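Informe de avance de abril – Taller Vendwood

Para Margareta Tănase

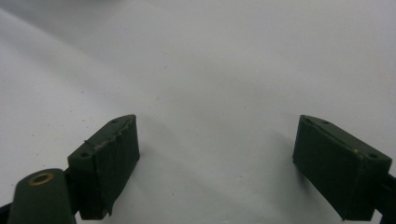 Categoría: Superficies y limpieza

¡Hola, Margareta! Te cuento cómo vamos, que este mes ha cundido bastante. Lo que más guerra me sigue dando es el blanco mate: es un tono suave, tirando a gris, y se le nota cualquier mota oscura – hay unas cuantas pequeñitas, sobre todo hacia la izquierda y por el centro. Quiero probar otro paño antes de pedir más material (el de Trindum me tiene harta, la verdad).

De los 600 euros de la partida llevo gastados 100, casi todo en bayetas. Darcy Hollis me pasa el presupuesto de Pullard el domingo y te lo reenvío en cuanto lo tenga. ¿Me confirmas si puedo cargar otros 50 para el limpiador?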